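To: Ellcombe Makers list
Date: 2021-02-09
Subject: Re: what to do with small prints nobody has claimed

> Hi all, the shelf by the door is full again. I've got a box of little
> prints here, mostly test pieces and toys, and I'd rather not throw
> them in the scrap bin if somebody wants them. Is there a system for
> this or do we just leave them out? Also, does anybody know what
> the glossy finish on the big table is? I want to do my bench
> at home the same way.

There was a system once! It lasted until June and then the sign fell off. What we do now is put the small stuff out on the big table and let people pick through it, and anything left over goes in a basket for the school fair in Ellcombe. I'm happy to take your box on top of mine if you can get it to me before the weekend.

I was sorting through things myself and got distracted, as usual. My favorite is the orange stacked one, all round lobes piled up into a little column. I'd love to know which file it came from (I went through 208 models on the Hidayat page last night and gave up). If it's yours, please speak up, and tell me what layer height you used. Mine always go stringy where one lobe sits on the next – I've tried slower, I've tried cooler, and I still end up picking off whiskers with tweezers.

The green ones I think should stay together. The flat spiky one would make a good coaster for a very small cup, and my niece has already put in a bid for the one with the ball body and the legs.
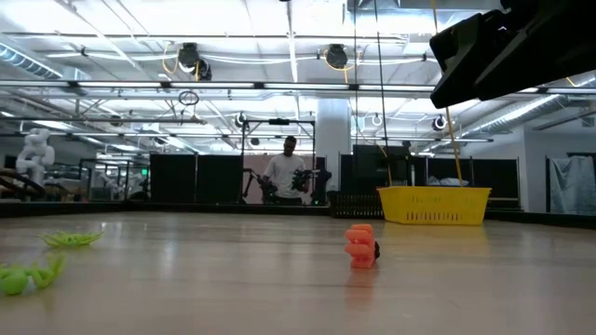 Orange stack, the two green critters, and the yellow basket behind.

As for the table, I can't help much with the finish, it was like that when I joined. I used the Stosell hard wax on my own desk and it came up nicely after three coats, though it took 22 hours between coats in my cold garage. Try it on an offcut first.

Oh, and if you have any more of those slotted plastic baskets, bring them too. Jeden used to carry them in the small size and now they only list the deep ones, where everything little sinks to the bottom and stays there.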